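4 min read
Search reviews Search

Sturstead Teach Kit, second look

The box says you can teach an arm a new job in an afternoon. I have heard that before, from Prieto among others, so I gave the Sturstead kit two weeks and kept my receipts. It costs 2857 with the hand controller, or 2000 if you use the simulator and a keyboard.

Setup was fine. The manual is thin, and the page on saving your runs is plain wrong – the files go to a different folder.
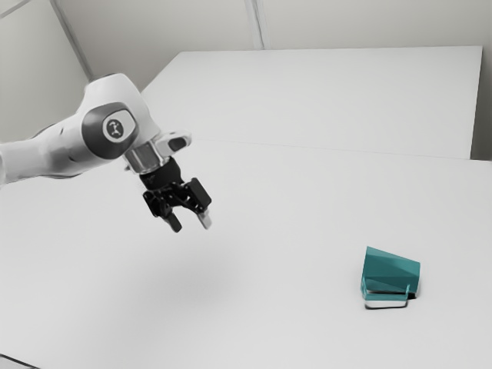
Steering by remote is where I have my doubts. The controller lags just enough that you overshoot, then overshoot back, and the software saves every wobble as if you meant it. Bringing the gripper from up high across all that bare white table to the teal block is a dull, slow drive, and the soft shadow below is a poor guide to height. I recorded 692 runs and threw out about half.

Guiding the arm by hand feels better, but only the pricier box supports it. Dundmont sells a plainer controller that works with the same software. I would try that first.

Playback is decent on simple reaches. I would not call it taught.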